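Hand-held gripper pairs for table tasks – marker cubes worth it?

Cludov_bench
We're picking hand-held grippers for recording two-handed table work, bowls and dishes mostly. The Wavari seller swears by printed marker cubes for tracking. The Abugri people say a camera on the gripper is enough. Both sound like sales talk to me. Has anyone run either one for longer than a demo?

Grerau
I've had cube grippers on loan for 6 weeks and I'm not sold.
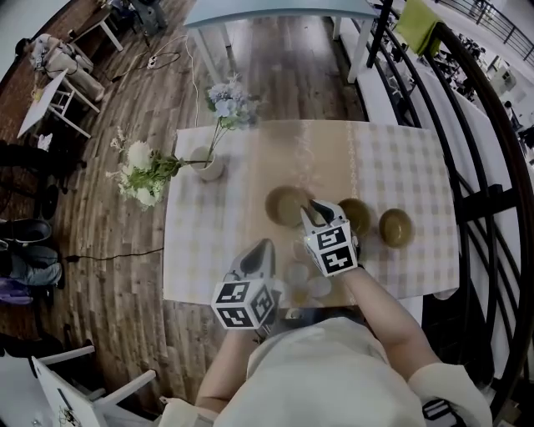 Tracking is fine while the cubes face the camera. Turn your wrist to reach a bowl rim and you start losing faces. I did 21 pickups in one sitting and threw out 8 for bad tracking. The seller blamed my lighting, then my printer. Maybe. I'd want to see their raw numbers before paying for anything.

As for a camera on the gripper, it sees the jaws well, but it also takes in plenty you never asked for.
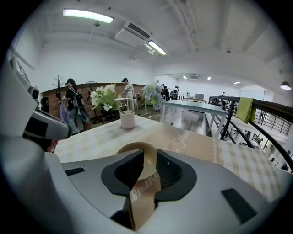 With two grippers close together, one gets in the other's view, and then you're guessing where the second hand is. Patterned cloth is supposed to help the software keep its place. I haven't seen proof of that either. Ask both sellers for a two-week trial and use your own bowls.

slowjaws14
cubes work ok for me, just print them matte. never tried the other kind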